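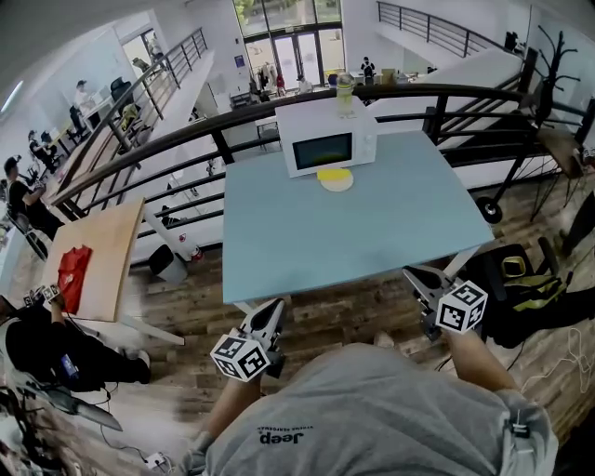
A white microwave oven on a light blue table.

What Is a Charity, and How Does It Use the Money People Give?

Have you ever dropped a coin into a collecting tin, or bought a cupcake at a school bake sale, and then wondered where your money went? It is a very good thing to wonder! Grown-ups wonder about it too, and there are even people whose whole job is to check. So let's follow a coin on its journey and see where it ends up.

First of all, what is a charity? A charity is a group of people who have joined together to help with something that matters to them. It might be looking after stray dogs, or cleaning up a river, or making sure that families have enough to eat. A shop sells things so that its owners can earn a living. A charity is different, because any money left over has to go back into the helping. Nobody is allowed to keep it for themselves.

Let's visit one. In the town of Ovby there is a small charity called Netum, which helps children who find reading hard. It was started by a librarian, Elin Price, who noticed that some children came in every afternoon, picked out lovely big books with dragons on the front, and then only looked at the pictures. She began reading with them at a table by the window. Soon there were more children than one person could sit with (and not enough chairs, either), so she asked her neighbors to help, and that was how Netum began.

Now, reading with somebody is free. So why does Netum need money at all? Well, the books have to be bought, and books that are loved a lot fall to pieces and have to be bought again. The room has to be heated in winter. The helpers need training, so that they know what to do when a child gets stuck on a long word or feels too shy to read out loud. All of that costs something, even when the people doing it are giving their time as a present.

Last year Netum needed $3,000 to pay for everything. That sounds like an enormous amount, doesn't it? But it came in little by little. Some of it came from a sponsored read in March, when 11 children asked their families to give a small sum for every book they finished. Some came from a book sale. The rest was a grant – a grant is money that a bigger organization gives to a smaller one, usually after the smaller one has filled in a long form explaining what it plans to do.

Who decides how the money gets spent? Every charity has a group of people called trustees, or sometimes a board. Netum has four of them. They sit down together, look at what has come in and what has gone out, and talk about what to do next. One of them, Hsin-yi Lui, keeps a notebook where every single purchase is written down, right down to the pencils. Anyone who gave money can ask to see it.

You might be thinking that you would have to be grown up to help a charity. Not at all! You could give away toys you have outgrown, or make a poster, or bake something (with an adult nearby for the hot parts). You could also tell your friends about something you care about – that counts as helping too, and it has a name, which is "raising awareness."

Words to remember

Donation: something you give to help, such as money, clothes, or food.

Grant: money given to a charity for a particular plan.

Trustee: a person who helps make the big decisions for a charity.

Volunteer: a person who works without being paid.

Something to try

Ask a grown-up which charities work near where you live. Choose one and find out what it does, who it helps, and what it spends its money on. Then draw your own coin at the top of a big sheet of paper, and draw its journey all the way down to the bottom.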